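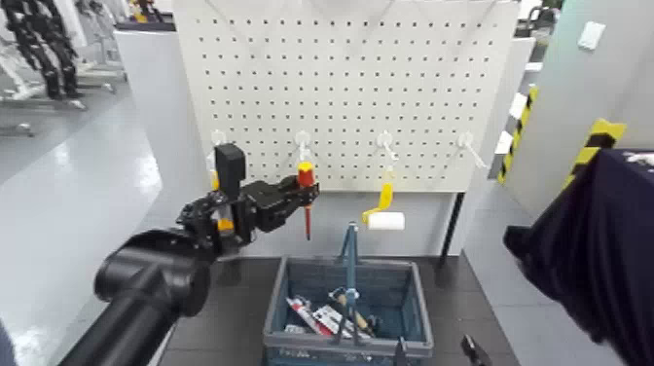 Figure 1. The gripper with the screwdriver at the pegboard, directly below the second hook.

Vonurar: a task planner for hanging tools on a pegboard
Project report, software part
Gunvor Nordin, 10 May 2020

1. Background

The task is simple to say. The robot takes tools from a basket and hangs them on a board with hooks. My part of the project was the planner and the code that decides which hook to use. The arm controller, which we call Grindik, existed already from the September course, and I did not change it except for one speed limit.

I have tried to write down also the things that went wrong, as the next student will probably meet them again.

2. How the software is divided

There are three processes. The first one, Aleck, reads the head camera and gives a list of hooks with a state for each: free, taken or unknown. The second is the planner itself. The third is Grindik. They send messages to each other 20 times per second, but the planner makes a new plan only when the hook list changes.

The state "unknown" was not in my first design. I had only free and taken. The problem is that the hand comes between the camera and the board, and then the hook behind it disappears from the list. The old planner believed this hook was removed, and it gave new numbers to all the others. After that the target moved one hook to the right in the middle of a motion. Now a hook keeps its number and its last known state as long as the board itself is visible, and it becomes "unknown" after 7 seconds without a new observation.

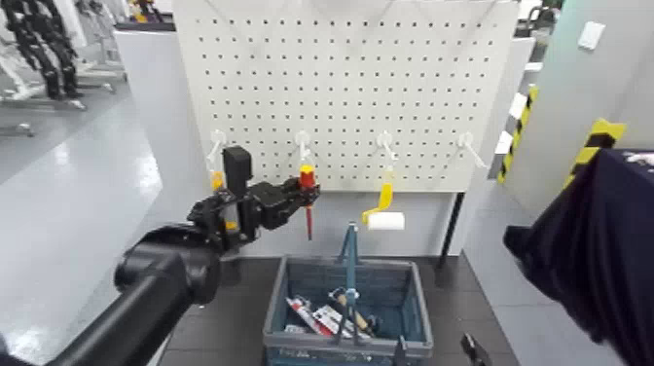
Figure 2. Screwdriver in the hand, paint roller on the third hook. The leftmost hook is partly behind the gripper.

3. Choosing a hook

Each free hook gets a cost. The cost has two parts – the length of the arm path and the distance to the neighbor tools. The second part is important for wide tools. A paint roller needs space on the side, but a screwdriver is narrow and can hang next to almost anything. I store one width value per tool in a text file, measured by hand. An unknown hook is never chosen, but it is also not treated as free space when the path is checked.

The path search uses at most 3,000 samples. If no path is found, the planner tries the next hook in the cost order.

4. Approach motion

The last part of the motion is a straight line in front of the board, with the tool held vertically. In the beginning I let the path search decide the angle of the tool freely. This gave short paths, but the shaft was often tilted at the end and the handle came to the hook from a bad side. The fixed angle makes the path longer and it is much easier to debug.

5. Tests

I ran 136 planning requests from recorded hook lists, without the arm. These tests show only that the planner selects an allowed hook and returns a path. They say nothing about the grasp or about letting go of the tool. Most failed requests had two unknown hooks at the same time.

6. Remaining work

The width file should be replaced with a measurement from the camera. Maluleke, the simulator we use, does not model the hand covering the board, so the error in section 2 can not be reproduced there. I would start with that – a simple mask over the camera image is probably enough. The log viewer also needs a button for jumping to the next change in the hook list.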